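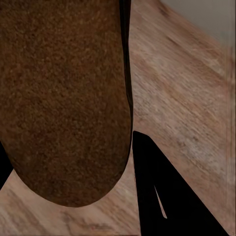
Figure 3. Rendered view of a reddish-brown form with a speckled, granular surface and a rounded end.

3.2 Crust color and reported freshness

The second part of the study examined how shoppers judge the freshness of dark rye bread when they are not able to touch or smell it. Earlier work in this area has relied mostly on taste panels, in which the person answering has already handled the product. The household survey described in Section 2 allowed the question to be asked at the point of purchase. Of the 3,795 households that received the form, 2,732 returned it with the bread section complete. Forms with missing answers in that section were left out of the analysis, although they were kept for the questions on storage in Section 4.

Respondents were asked to name the first feature they looked for when choosing a loaf from a closed shelf. Surface color was named most often, followed by the date on the label and then by price. Surface texture was rarely given as a first answer but was common as a second. This order was the same in the Tikside and Alow districts, even though the two differ in average income and in the number of bakeries within walking distance. Older respondents placed more weight on the label date. The difference was small and did not hold once household size was taken into account.

A coarse, mottled surface of the general kind shown in Figure 3 was linked by many respondents with whole grain content. Laaksonen and Yimer reported the same belief among school kitchen staff and noted that it is a poor guide, as color can be changed by malt or syrup without any change in the flour. Our results support their caution. Households that said they bought dark bread for its fiber were no more likely than others to read the list of ingredients, and several wrote in the margin that they saw no need to do so.

The effect of store lighting was considered separately. Kokkinos suggested that warm lamps lead shoppers to rate bread as fresher than they would in daylight. The present survey was not designed to test this claim directly. However, respondents who shopped mainly at open-air markets gave lower freshness scores for the same product, a pattern that agrees with his account. The follow-up interviews, held in December with roughly 800 of the households, included 8 added questions on lighting and display. Those answers were coded independently by Degefa and Mạc, and disagreements were settled by discussion before the totals were drawn up.

Two limits should be noted. The survey recorded what people said they did in the store, and such reports tend to overstate the care taken in choosing everyday goods. In addition, the sample included few households that bake at home.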